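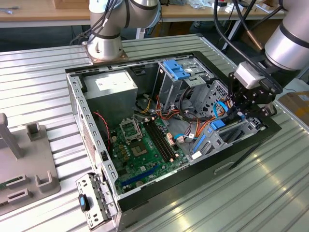 Robotics / Learning from Demonstration / Full Text

3.2 Collecting the demonstrations

Every paper in this area has a paragraph claiming that demonstrations were "collected by teleoperation," and then moves on to the network with visible relief. We spent far more of our time on the collecting than on the network, and the reader will have to sit through some of it.

Our task is the partial teardown of desktop computers. The machine lies on its side on a ribbed aluminum table with the side panel off, and two arms work around it (Figure 3). We picked desktops for a simple reason: the electronics recycler Vemstead had a great many of them and wanted the floor space back. They are also a good test. The drive bays in the tower of Figure 3 have blue plastic parts, among them a release handle, and a policy trained only on that tower would quickly come to believe that everything blue is meant to be pulled. An early version of ours did believe this. It was very firm about SATA cables.

An episode starts when the operator closes the foot switch and ends when the target part has been set down in the tray or the operator gives up. Giving up is a legal move and is logged as one. We recorded 1000 episodes over the course of August, using two operators and the Saludo control software, which streams joint positions, gripper width and camera images into a single file. Saludo also writes a free text note for each episode. We had planned to use these notes for language conditioning. Most of them say "ok."

Cables took up most of our attention. A drive cage is stiff and stays where it was put, but the power leads spread across the middle of the case and fall differently each time the tower is moved. During the first 200 episodes the operators tidied the leads by hand before starting, out of ordinary good manners. The resulting policy worked well on tidy computers. Vemstead does not supply tidy computers. We threw out those episodes for training, kept them as a held-out set, and wrote a new rule for the operators, which reads in full: "Leave it the way you found it, even if it hurts."

The second rule concerns speed. Dineo Xaba, who recorded the larger share of the data, drives the gripper in one smooth motion and closes it without stopping to look. Karabo Visser descends, pauses above the part, descends a little more, and pauses again. Both styles succeed. A policy trained on the two together learned to descend smoothly, stop, and remain stopped, perhaps out of respect. Cutting the pauses automatically fixed this but also removed the moments when the operator was waiting for a cable to stop swinging, and those turned out to matter. We settled on trimming only pauses in which neither the arm nor anything within reach of the fingers was moving.

Not every tower reaches us whole. Some come with the memory already gone, and in the one in Figure 3 the RAM slots and the CPU socket are both empty. We kept such towers in the set. For these, the target is drawn from the parts still present, and the episode file lists what was missing at the start so that the policy is never asked to remove a module that left the building before it did. The list is filled in by the operator. We tried having it filled in by a detector, Trellex, which reported memory in empty slots with great confidence and had to be let go.

Labels for success were assigned after recording by whichever operator had not driven the episode. The two agreed on 93 percent of a shared sample. Nearly all the remaining cases were drives that had come out of the bay but were still attached to something by a wire. Xaba counts these as failures. Visser counts them as drives. For the experiments in Section 4 we follow Xaba, and report the other scoring in the appendix, where our numbers look considerably better.

Figure 3. Teardown cell with an open tower lying on the worktable. The two-fingered gripper of the second arm reaches into the right half of the case, near the drive bays and wiring.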